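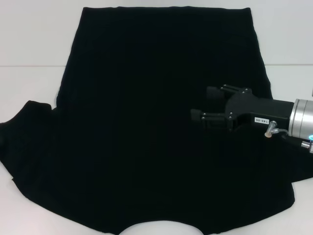

So my thumbs don't hurt anymore. I should probably start there, because when people ask me what it's like working next to the Likari arms I always launch into some big speech about the future, and really the first thing I noticed was my thumbs.

For anyone new here, I fold for a living. I've been at Westerberg for years now, the garment finishing place out past the rail yard, and my job is (was? is) taking T-shirts that come off the press and turning them into neat little rectangles that go into bags and then into boxes and then, I guess, into your dresser. Plain black tees, mostly. Black is the worst, by the way. You can't see a crease in black until you tilt your head and catch the light, and every speck of lint on earth wants to live there.

We got the first arm in June. There was a meeting, with donuts, which is how you know it's a serious meeting. They told us no one was losing a job this year, and everyone in the room heard the words "this year" very clearly. I went home and updated my resume and then felt silly and then updated it some more.

What I didn't expect was how slow the thing would be! I had this picture in my head of a blur, shirts flying. On a decent day I do 60 shirts an hour without thinking about it. The arms were doing 19. And they needed somebody to lay each shirt out flat first, neck toward you, hem away, sleeves pulled out to the sides, or they'd grab a sleeve and the hem together and make something that looked like a dinner roll. So for the first few weeks my job was basically spreading shirts on a table for a slower coworker. I complained about that a lot. My sister can confirm.

But it got better, and so did we. Soreo, the company that set it all up, sent people out on and off all summer, and to their credit they asked us stuff. Where do your hands go first? Why do you smooth it before the second fold and not after? I had never once thought about it. I stood there with a shirt in my hands like I'd forgotten how to walk. It's a weird feeling, having somebody write down a thing you've only ever known in your wrists. Kind of flattering, and kind of like handing over your grandma's recipe.

The arms handle most of the plain stuff now, and I watch three tables, clear the jams and do the final check. They keep going through lunch and they don't get slow at 3 o'clock the way I do. My shift used to be one long motion, and now it's a hundred little decisions, and I come home tired in my head instead of my hands. I'm not sure yet if I like that better. My hands do!

What I miss is the talking. When six of us folded at the long table, you could get through an entire divorce in one shift. Somebody's divorce, I mean. Now we're spread out, one person to a bank, and you have to kind of holler. There's a group chat, but it's mostly Zimeo alerts (that's the screen thing that tells you a table has stopped) and people sending a thumbs up to the Zimeo alerts.

And the money question, because I know you're going to ask in the comments. We got a bump of 30 cents an hour for the training, and I have opinions about that number – loud ones – but I'm saving them for my review. Two people on second shift left over the summer and they haven't been replaced. Management calls that natural turnover. Maybe it is. The long table is folded up against the wall by the break room, and I look at it every time I get coffee.

Anyway, last Wednesday one of my tables stopped and I had a rush order of 243 shirts to finish, so I just pulled up some space and folded the rest by hand. It took me a minute to find the rhythm. Then I had it, and I didn't look up until the buzzer went. My thumbs were sore all the way home, and I put the frozen peas on them and watched two episodes of my baking show.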